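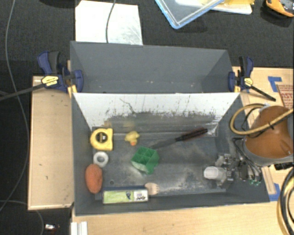

Armelle Bouvier wrote in to say that my last piece on shared tool stores had dodged the main question: should the store charge a deposit or not? She thinks it should, and that anything lent free comes back late and blunt.

I disagree, on the evidence of the two stores I know well. Fovgate asks for a deposit on every item. Plillari asks for one only on powered tools. Their stock is similar, up to 900 items each, and both lend for six days at a time. Late returns at Fovgate are slightly higher. My reading is that a deposit works as a price. A borrower who has paid it feels entitled to keep the drill until the shelf is finished, and the store has already agreed what the delay is worth.

The deposit also costs staff time. Each one must be taken, recorded, held and paid back, and the paying back falls at the busiest part of the morning. Plillari spends those minutes checking blades and cables at the desk, with the borrower still present. Blunt tools are found on return and go straight to sharpening.

Armelle's point holds for expensive equipment. A floor sander is worth securing. A spirit level is not, and a flat rule covering both will be wrong for most of the catalogue. I would set the threshold by replacement cost and review it each August.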